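Flillier Home
Laundry > Drying > Ceiling Airers
Tikside 700 Pulley Clothes Airer
Item in stock. Ships flat, in a long box that your mail carrier will mention.
$200

The Tikside is a rack that hangs from your ceiling. You let it down on a rope, put wet clothes on it, and pull it back up. People have been drying laundry this way since well before there was a button to press, and we have resisted every suggestion to add a button. There is no app. It does not know your name.

We started making airers because Suqin Kang, who runs the workshop, lived in a third-floor apartment with one radiator and two teenagers who played soccer. Her folding rack took up the kitchen and tipped over whenever someone opened the fridge. The first Tikside was built from leftover poplar and a pulley off a boat. It squeaked so badly that the downstairs neighbor complained in writing. The current model has better pulleys, and the neighbor has moved.

Why up there
Warm air rises, and in most homes it then sits at the ceiling doing nothing for anybody. A pair of jeans hung near the ceiling will usually dry faster than the same jeans draped over a chair, and you get the chair back. Sheets fold once over the slats. Sweaters lie flat across the top if you don't mind them looking down at you during dinner.
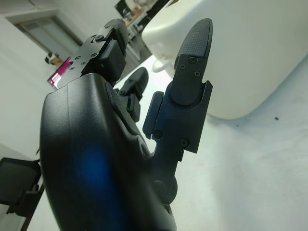
Matte black and a little blue light, close up.

What you get
Four poplar slats, sanded, oiled with Sartori linseed finish
Two cast iron end frames, powder coated in black, cream or a green we keep meaning to rename
One single pulley and one double pulley
16 yards of braided cotton rope
One wall cleat
Screws for wooden joists (and only wooden joists, see below)
Instructions, with drawings by Bahman Heydari, who has been asked to make the man in the drawings smile less

Specifications
Model: Tikside 700
Maximum load: 13 kilograms, evenly spread
Space between slats: wide enough for a bath towel, too narrow for a cat, although cats disagree
Drop: set by your rope and your ceiling
Assembly: one evening, or one afternoon with a person who holds the ladder and keeps quiet

A word about your ceiling
The pulleys must go into joists. Drywall will hold the airer very nicely until you hang something on it. Find the joists with a stud finder or by knocking, mark both pulley points, and drill pilot holes. If your ceiling is concrete, order the Fosurix anchor kit at checkout. If your ceiling is a mystery, as rental ceilings tend to be, please ask the landlord before you ask us.

Keep the airer clear of light fixtures, ceiling fans and the swing of any door. Don't hang it over a stove. We would also steer you away from the spot directly above the bed, where the first drip of the evening always seems to land on the same person.

Living with it
Spin the clothes well first. Load from the middle out, so the rack stays level on its way up, and wind the rope around the cleat in a figure eight. New rope stretches for the first few weeks and will need shortening once. After that, wipe the slats now and then and give them a coat of oil each August, or whenever you remember, which in our own kitchens is closer to never.

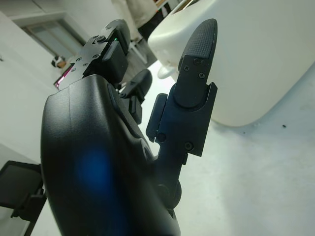 Tall black finger with a crosshatched tip.

What customers tell us
"I put it up in the hallway. My husband walked into a damp sleeve every morning for a month and now ducks even when it's empty." Nazanin Hassanpour

"Works as described. The green is worse than described. I have grown fond of it." Balthasar Haslinger

"Took me two tries because I did not read the part about joists. Four stars, and one of the missing stars is mine." Shahab Soltani (we have pointed out that only one star is missing)

Questions we get a lot
Can I do pull-ups on it?
No.

Will it dry a comforter?
Slowly, and it will make the room look like a tent. Take it to a laundromat.

Can I use it for pots, herbs or dried flowers?
Plenty of people do. Stay under the load limit and stand somewhere else while you raise it.

Do you sell longer slats?
Yes, cut to order. Add the length you want in the notes box. Cut slats can't be returned, so measure the room, then measure it again with the closet door open.

Delivery and returns
Standard models leave the workshop within three working days. Returns are accepted for thirty days if the airer is unassembled and has all its parts. Please include the rope. We get a surprising number of airers back without the rope, and we have started to wonder what you are all doing with it.

Often bought with: Fosurix anchor kit, spare wall cleat, replacement rope, Sartori linseed finish (small can)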